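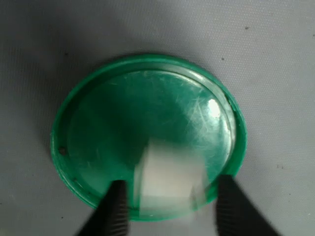
I've been eating out of Collora tubs for years and never once wondered where the lids came from, so when the Semmont plant put up a sign-up sheet for its May open day I grabbed a spot. Best free morning I've had in ages!

We met at 9 by the loading gate, fifteen minutes of safety talk, hairnets for everybody, and then in we went. Our guide was Hafiz Wijaya, who has been on the molding side long enough to tell which press is running by the sound (he did it with his back turned, and he was right). He took us to the green line first. The plastic arrives as little pellets in big cardboard boxes, and the color goes in as a concentrate, just a scoop to a whole hopper. The melt runs at 220 degrees Celsius. I asked what that was in Fahrenheit and got a shrug and a laugh.

What surprised me was how much fuss goes into a ring. The round lid has an outer rim and then a second raised ring inside it, and I'd always figured that inner one was decoration. Hafiz says it keeps the middle from bowing while the part cools. The window version has a clear round panel set inside that ring, and the panel is the part people complain about. Green hides everything. Clear hides nothing -- a few months of forks and dish racks and it's covered in hairline scratches, and then somebody writes in.

So there's a side room just for looking at lids, and I could have stayed in there all day. Light wood table, dark gray mat taped down at the edges, one lid at a time. You tip it toward the light and the scuffs jump out, tip it back and they mostly disappear. We each got a turn with old ones that customers had mailed in. Mine looked like somebody had skated on it.

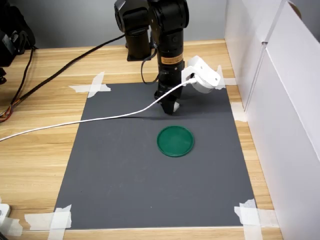
One green lid on the mat in the lid room, Semmont open day.

After that came the packing hall, which was loud and a bit of a blur. They box up 2000 lids on a good shift, and the sleeves get stacked by hand at the end. A retired chemist in our group wanted to know about the scratch figures, and it came out that the quality people keep them all in Stata and send a summary over to Todorova, the firm that cuts the molds. She was thrilled. I was looking at the snack table by then.

Coffee was decent, the cinnamon rolls were better. Everybody got a tub to take home, and I picked a green one with the window, obviously. The seconds shop was open until noon, and lids without tubs were a quarter each -- bring cash, they don't take cards. Parking is on the gravel lot behind the plant, and wear closed shoes or they'll hand you the rubber ones.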